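Lornum opened its Prireck workshop to visitors one afternoon in April, and the engineer who leads the manipulation group agreed to talk between demonstrations. The group works on two-arm handling of household objects. Dishes take up most of its time.

"Plates are a good test because they are thin, stiff and badly placed for a gripper," the engineer said. "A plate lying flat gives you only the rim. If a second plate is stacked in it, you have to get hold of the upper one and leave the lower one where it is."

The current task, known in the group as Thevar, asks the arms to move tableware between a tabletop and a wire rack. Each arm has a two-finger gripper, and the fingers carry no force sensors. Contact is estimated from motor current, and the engineer described the estimate as "usable, with a lag."

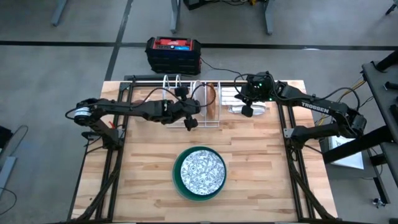

Training uses demonstrations recorded by an operator. The group has over 70 hours of them, of which it discards the sessions where the operator hesitated for long. A policy is then tested on 31 starting layouts, with the dishes moved and turned between trials.

"The rack is harder than the stack," the engineer said. "The slot is narrow and the plate hides it from you on the way in. If the angle is off by 8 degrees, the edge rides up on the wire."

Cloth is handled by a separate model – the engineer called it the weaker of the two. A folded towel has no fixed shape, and the fold line is easy to lose when a gripper passes over it.

Visitors asked mostly about speed. The arms run well below their rated limits during open days, and the engineer did not expect that to change soon. The next step is a move to Fuvix, the group's new scheduling software, which will let one arm begin a motion before the other has finished. Testing is planned to take 11 weeks.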